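Ticket 958: Dishwasher stops mid-cycle with drain fault, staff kitchen, Skorovwood site
Opened 11/02/2024. Category: appliances. Status: closed
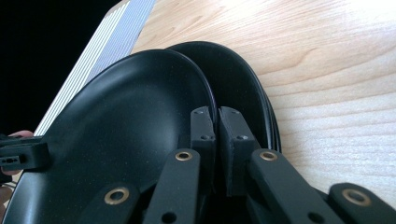 What does the drain fault light mean on the Kirker undercounter model?
It means the control board started the pump and the water level sensor still read full when the drain period ran out. The board then stops the cycle and locks the door until the power is switched off at the wall.

Reported symptom
Machine fills and washes, then stops at the first drain. Fault light flashes 6 times, pauses, repeats. Standing water in the sump up to the filter. Two cycles attempted by site staff, same result.

Checks carried out
Power off at the isolator, water bailed out. Coarse and fine filters removed and rinsed. Light grease only, no blockage.
Pump cover removed. Impeller turns by hand with the normal stepped feel. No glass or labels in the housing.
Drain hose disconnected at the sink trap. Bucket test run on the drain programme: pump ran, weak flow, stopped before the sump was clear.
Hose taken off at the machine end as well. Clear when flushed at the tap.
Supply voltage at the pump connector normal under load.

Finding
The non-return valve at the pump outlet was partly stuck. Limescale had built up on the hinge and the flap opened to less than half its travel. The salt container was empty and the hardness setting was still at the factory value, which is too low for the supply at this site.

Action
Valve replaced with the Purba pattern part from van stock. Hardness setting raised two steps. Salt refilled. Descaling cycle run empty at 68 degrees, then one full normal cycle. Both drained and finished without a fault.

Follow-up
Zalley contract notes amended: salt level to be checked at each visit, valve to be inspected every 1,000 cycles. Next visit is in April. If the six-flash code comes back before then, reopen this ticket and quote the cycle counter reading from the service menu.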